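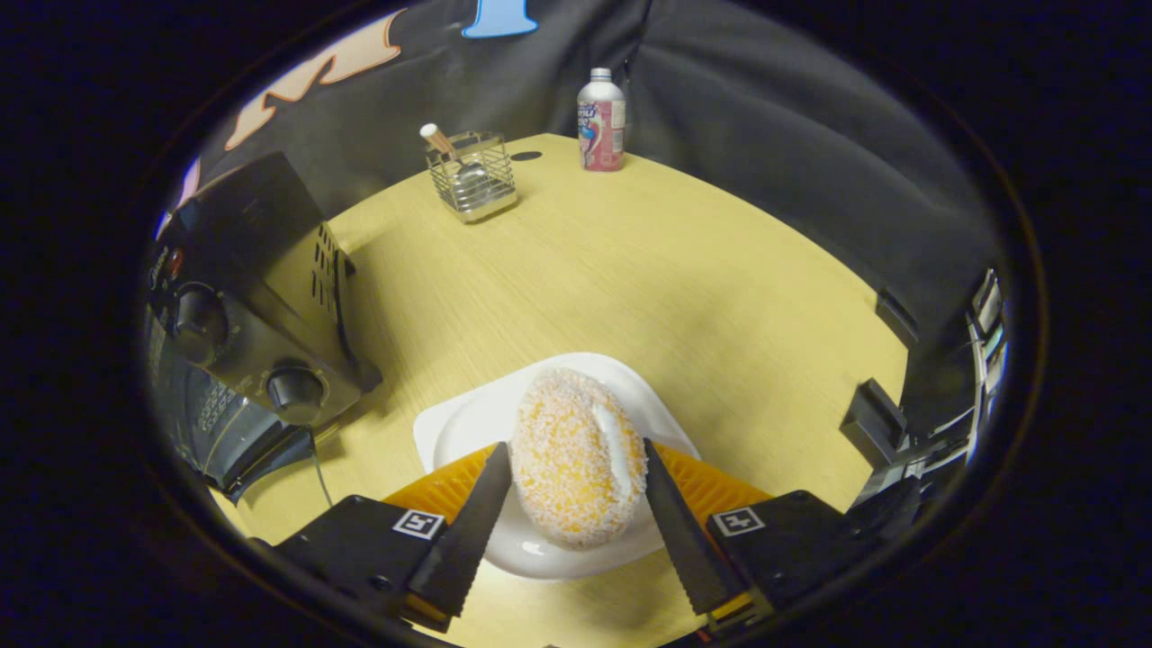

Figure 2. Hand-held gripper with its fingers open on either side of a sugar-coated bun on a plate.

3.2 Collecting the examples

All examples in the Cuervo set were gathered by hand with the gripper shown in Figure 2. Each housing carries a square marker, and we work out the finger opening from the distance between the two. Two people, Lencho and Woldegiorgis, recorded 224 examples at the Astham site over 18 sessions. Soft food was the hardest group – a bun gives way under the fingers, and a grip that is too firm spoils it for the next take. We dropped 58 examples in which a marker was lost for more than a second. Plates were moved between takes, but the other items on the table were left where they stood for the whole session.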